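Archive Notes: Paper Condition and Storage
Wednesday bench, May 26, 2021

Relative humidity in the flat file room

The readings from the flat file room are now complete for the spring. Isauro Figueroa pulled the logger data last week and the pattern is the same as in the previous set: the room holds steady overnight, climbs when the hallway door is propped open, and takes most of the afternoon to recover. The lower drawers lag the upper ones by several hours. None of the readings are high enough to cause mold, but repeated swings are what make large sheets cockle, and the oversize drawings are showing it along the grain.

Paper takes up moisture from the edges first. In a full drawer the middle of the stack is well protected and the margins are not, so the margins expand while the center stays put. The result is a wavy border on a sheet that is otherwise flat. Pressing will take it out, but the wave comes back if the drawer conditions stay the same. For that reason the door closer will be replaced before any more pressing is scheduled.

Interleaving stock

The old interleaving tissue is being phased out. We tested two replacements, one from Finaswood and one from Gkikas, both unbuffered. The Finaswood sheet is heavier and easier to handle alone. The Gkikas sheet drapes better over raised media but picks up static in dry weather. Glykeria Psarras recommends the heavier sheet for maps and plans and the lighter one for pastel and charcoal. An order for 500 sheets of the heavier stock has been placed, with delivery expected in July.

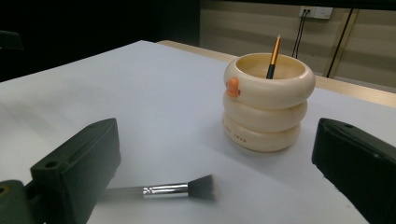 White paper spread over the tabletop.

Cut sheets should be left to settle in the room for a full day before use. Stock that comes straight off a delivery truck will change size slightly as it adjusts, and an interleaf cut to fit on arrival may be short or long by the next morning. Mark the grain direction in soft pencil on one corner – 2B or softer – and keep it parallel to the grain of the drawing.

Folders

Makis Dimitriou has finished refoldering the Staltar survey, 240 items in all. Of these, 33 need repair before they can be issued to readers, mostly short edge tears and failed tape. Those items are flagged in the catalog and carry a yellow slip in the folder. Please do not remove the slip when returning a drawer to order.

The folders now open on the long side. Lift the top flap fully and support the sheet on its folder when moving it. Do not slide a drawing out by one corner.

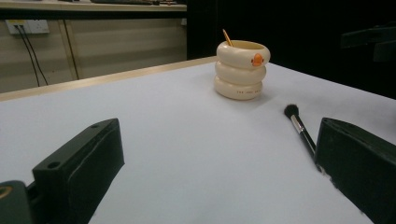 Tape removal

Siobhán Flanagan will run a bench session on pressure-sensitive tape in July. It covers carrier removal with a heated spatula, adhesive reduction with a crepe eraser, and when to leave a stain alone. Places are limited to 18. Staff who handle the survey material have priority.

Bring a sample if you have one, on discarded paper only. Names to Poppy Nuttall at the front desk.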